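Bedding and Linens > Sheets and covers

Thread: Blue sheets and a red cloth in the same wash, yes or no?

cunemness_flat
Posted in March, 9:10 pm
Moved into a furnished let and bought one set of bedding to get me going, a bright blue sheet from Cellmont. Paid 35 for it. The label says 40 degrees, wash separately, and nothing else of use. I have a few red cloths that also need doing and the machine here is coin operated, so I would like to put the lot in together. Is that daft? I usually fold things on the bed after, as there is no table in the bedroom.

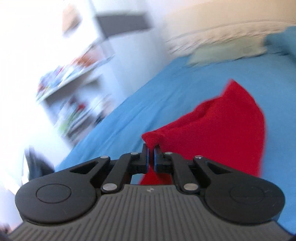

Red cloth over the blue sheet, bedroom

Both are cotton as far as I can tell. The label has come off the red ones.

Posts: 411
tumble_low
Don't. Red is the worst for it. I did a red tea towel with pale blue pillowcases and they came out a sort of mauve and stayed that way.

Posts: 1,918
ironing_pile
Pale blue, yes. That blue is strong enough that you would never notice a bit of red. I wash darks and brights together at 30 and have done for years. Put a colour catcher sheet in if you are worried.

tumble_low
You would notice it if there is any white stitching on the hem. And the label says separately.

ironing_pile
Every label says separately. They print it so you can't send the thing back.

kairys_lane
Test the red first. Wet a corner, press it hard between two bits of white kitchen roll and leave it for ten minutes. If the paper stays white you are fine at 30. If it goes pink, do the red by hand in the sink until the water runs clear. Do the same with a corner of the sheet, as new blue dye can run just as badly and then your red cloths go a muddy colour.

cunemness_flat
Hadn't thought of the blue running. Will do both corners tonight.

Separate question while I'm at it. The fitted sheet on my old bed kept coming off at the corners when I folded washing on top of it. Any way round that or do I need a deeper one?

Posts: 1,000
ironing_pile
Measure the mattress depth and include the topper if you have one. Most standard fitted sheets are too shallow for a topper. Otherwise get the elastic straps with clips that go underneath. Mine are called Iso and they do the job, though they are fiddly to put on by yourself.

tumble_low
Straps are a waste of money in my view. The clips left marks on mine. Buy a flat sheet a size up and tuck it in properly.

kairys_lane
Flat sheet for me as well. Easier to fold and easier to dry on an airer.

ironing_pile
Easier to fold, I'll give you that.

cunemness_flat
Did the test. Kitchen roll was clean for the blue and slightly pink for the red. I've got the red ones soaking in the sink and the sheet can go in by itself in the morning.

tumble_low
Good. Change the water before you go to bed and don't leave them sitting in it overnight.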